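27. November 2022

Jetzt sitze ich also doch noch mit dem Heft da, obwohl es schon spät ist und der Tee neben mir längst kalt. Ich wollte heute eigentlich nur drei Zeilen schreiben, aber dann fällt mir beim ersten Satz der zweite ein, und so geht das bei mir ja immer.

Der erste Advent! Am Vormittag habe ich den Teig für die Lebkuchen angesetzt, nach dem alten Rezept aus dem Heftchen mit den Fettflecken, in dem die Hälfte der Mengen nur aus »etwas« und »ein guter Löffel voll« besteht. Den Honig habe ich noch im Oktober vom Markt mitgebracht, zwei große Gläser, und ich war schon damals so froh darüber, dass ich sie erst einmal tagelang auf der Fensterbank stehen ließ, nur um sie im Licht anzuschauen. Die Hirschhornsalz-Geschichte erspare ich mir hier (es stinkt eben, und man muss lüften, und dann friert man). Der Teig war zäh wie Leder, und meine Handgelenke spüre ich jetzt noch, aber so soll er sein. Er ruht nun im kalten Flur unter einem Tuch, und jedes Mal, wenn ich vorbeigehe, hebe ich einen Zipfel hoch und rieche daran.

Das Gewürz ist diesmal von Szénási, dem kleinen Laden hinter der Brücke. Sie mischen dort etwas mehr Koriander hinein, als ich es gewohnt bin, und weniger Nelke, was mir sehr recht ist, denn bei Nelke denke ich immer gleich an den Zahnarzt. Eine kleine Tüte Kardamom habe ich auch noch mitgenommen, ohne zu wissen wofür. Vielleicht in den Kaffee.

Nachmittags dann der Spaziergang, einmal um den Weiher und über den Feldweg zurück. Es war einer von diesen Tagen, an denen es gar nicht richtig hell werden will, alles grau und braun und feucht, und trotzdem hatte ich gute Laune wie lange nicht. Auf der Wiese standen Krähen herum wie Leute, die auf den Bus warten. Ich habe ein paar Kiefernzapfen in die Manteltaschen gesteckt und unterwegs Efeu geschnitten, viel zu viel natürlich, und zu Hause ist mir dann aufgefallen, dass eine der vier Kerzen einen Riss hat. Sie kommt eben als letzte dran!

Beim Kranzbinden lief das Radio, irgendein Chor mit sehr hohen Sopranen, und ich habe mitgesungen, wo ich den Text noch wusste, und gesummt, wo nicht. Der Kranz ist ein bisschen schief geworden. Ich finde ihn schön. Von Marmortischen mit orangeroten Adern habe ich immer geträumt, so einer im Wohnzimmer und darauf nur eine Schale Nüsse, das wäre etwas.
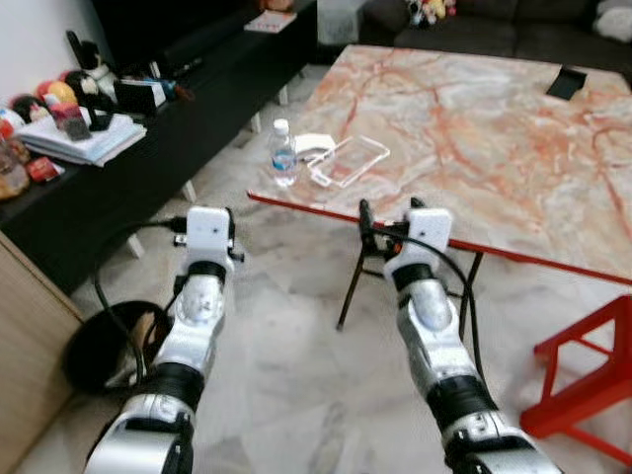

Für die kommende Woche

Lebkuchen ausstechen und backen, aber frühestens übermorgen, der Teig braucht seine Zeit. Oblaten kaufen. Die Wolldecke endlich lüften. Die Karten anfangen, und zwar mit denen, die ins Ausland gehen, damit es nicht wieder Januar wird, bis sie ankommen. Und den Roman zu Ende lesen, von 444 Seiten fehlen mir noch 43, und ich zögere es hinaus, weil ich die Leute darin so liebgewonnen habe.

Jetzt aber Licht aus. Draußen tropft es von der Dachrinne, und im ganzen Haus riecht es nach Honig.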